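Do You Need the Lifetime Finish?

The Lasstead leaflet came through the door again this month, and three readers have forwarded the email version asking what we think. The pitch is a cutting board or countertop treated once, at the shop, and then "protected for life." The price for a mid-size counter is $1,837. For a single board it is $74, and you supply the board.

I have been writing this column for long enough to remember Kuneno, which made the same promise with a different smell. That one was guaranteed for life too. The small print defined life as 9 years, and the company didn't last 4.

So I called Lasstead and asked what the finish is made of. A blend, they said. A blend of what? Natural ingredients. I asked what happens when someone puts a hot pan on it, and was told most customers don't. I asked to see a board that had been in a working kitchen for a few years and was offered a brochure.
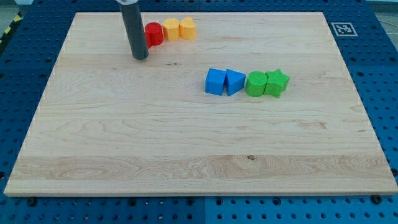
Plain mineral oil from the drugstore costs a few dollars a bottle. You wipe it on, leave it overnight and wipe off what's left. When the wood starts to look dull and dry, you do it again. It won't make a board last forever and the bottle doesn't claim it will. Scratches can be sanded out, which is more than I could get Lasstead to say about theirs. Ask what sanding does to your guarantee and listen to how long the pause is.

Maybe the stuff is wonderful. I'd be happy to print that if someone shows me a counter that has had children, onions and red wine on it. Until then, keep the leaflet for the coupon on the back, which is good for a free tin of wax at the Cetgate store through the end of February. The wax is fine.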